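Lollcombe's Laundry Nights Are Back, and There's Soup

I dropped by the old Edero building on Mill Lane at half past six last night, meaning to stay ten minutes, and I got home after nine with a bag of clean towels and a recipe for barley soup. So yes, laundry nights are back in Lollcombe!

If you're new in town, a quick catch-up. The Edero was our only coin laundry for as long as I've lived here, and it closed its doors in the spring of last year when the boiler gave out and the owner decided he'd had enough of boilers. That left anyone without a washer at home with two choices: drive over to Stirkau (twenty-five minutes if you don't get stuck behind a tractor) or do it in the bathtub. I know people who did both. I did the bathtub thing for one week when my own machine was down and I don't recommend it, my back was a mess.

The building sat dark all through the winter. Then Gyu-bin Sung, who grew up over the bakery and moved back here with her two kids, signed the lease, and she's been in there with a paint roller and a plumber ever since. The doors opened for good at the start of July. She kept the name and she kept the big green letters over the window, which I was very glad to see (they took the bulbs out, though, and I miss the buzzing).

The regular hours are seven in the morning to ten at night. The laundry nights are an extra, and they're the part people have been asking me about. Once a week, from six on, a wash costs 2 dollars, the dryers run on the house, and there's a pot of something on the back counter. You bring your own bowl. I didn't know about the bowl and ate mine out of a coffee mug, which was fine.

"My mother used to bring us here after supper and it was the best night of the week," Gyu-bin told me while she was trying to get a quarter out of a slot with a butter knife. "You'd see everybody. I wanted my kids to have that, and I also wanted the dryers full."

They were full, all right. By seven there was a line for the big front loaders, and the long folding table was covered in other people's sheets. I got talking to a man who'd brought nothing but work pants, and to a nurse coming off her shift who fell asleep in a chair with a magazine on her lap until her timer went off.
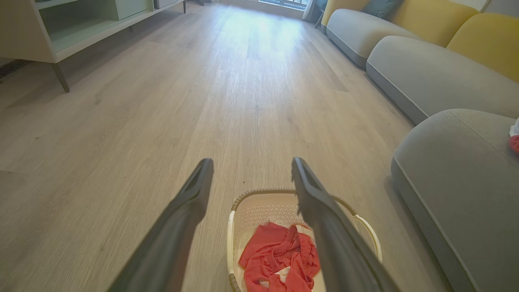 The money side is more interesting than you'd think, so bear with me. The new boiler was the big expense, and a chunk of it came from a jar. A real glass jar, on the counter at the bakery, plus a pancake breakfast at the firehouse. Between the two of them they brought in 1,381 dollars, and Gyu-bin has a list of 74 names taped up by the change machine, everybody who put something in and was willing to sign for it. I found my neighbor on there, and my dentist. The rest she borrowed, and she says she'd like to stop talking about it now, thank you.

I asked her whether the cheap night pays for itself. She wobbled her hand at me. The first one was slow and she lost a little, the second was better, and last night she was too busy to look. Her plan is to run it through the end of the fall and then sit down with the numbers. If the water bill is awful, the price may go up a bit in the winter, but she wants to keep the soup either way.

A few practical things, and I'm writing these down mostly for the people who stopped me on the sidewalk this morning. The machines still take quarters only. There's a card reader coming, but it's been coming for a while. The change machine eats old bills, so bring crisp ones or go next door to Lim Hardware, where they'll break a ten for you if you're polite and it's before closing. The two small washers along the left wall are best for delicates. The one at the very end shakes like crazy on the spin cycle, and you should not put your soup on top of it. Somebody did.

Detergent is for sale at the counter in little paper cups, scented or plain. I like that, I never know how much to carry. There's a lost sock board by the door too, with clothespins, and it was already pretty well populated when I came through. If you're missing a yellow one with ducks, go and get it.

Parking is the weak spot. The lot behind the building holds maybe six cars and it was packed when I pulled in, so I ended up over by the post office and hauled my towels down the hill in a garbage bag. Coming back up with them was worse. I've asked the town whether people can use the church lot after six, and the clerk said she'd find out and call me. When she does I'll put it in this column.

There's one more thing on the way. The back room, where the old pressing machines used to be, is going to be a place for kids to do homework while the wash is on. It has shelves up already and a very ugly rug. Gyu-bin is looking for board games with all their pieces, a couple of lamps, and chairs that don't fold up on you. She isn't taking stuffed animals, she was firm on that. You can leave things at the counter any morning before noon.

She'd also like some help with the cooking. The barley soup was hers, and it was really good (carrots, a lot of dill, more pepper than I'd have dared), but she can't make a pot every week and run the place as well. So far about 21 people have put their names on the sign-up sheet, and it could use a few more for the weeks after school starts. If you've got a chili you're proud of, now's your chance. Please put down what's in it, we have some nut allergies in the crowd.

I've signed up myself, for a lentil thing my sister makes. She doesn't know yet that I'll be calling her for the recipe. Doors open at six next week, the soup usually goes on the counter a little after that, and if you want one of the big front loaders I'd get there early.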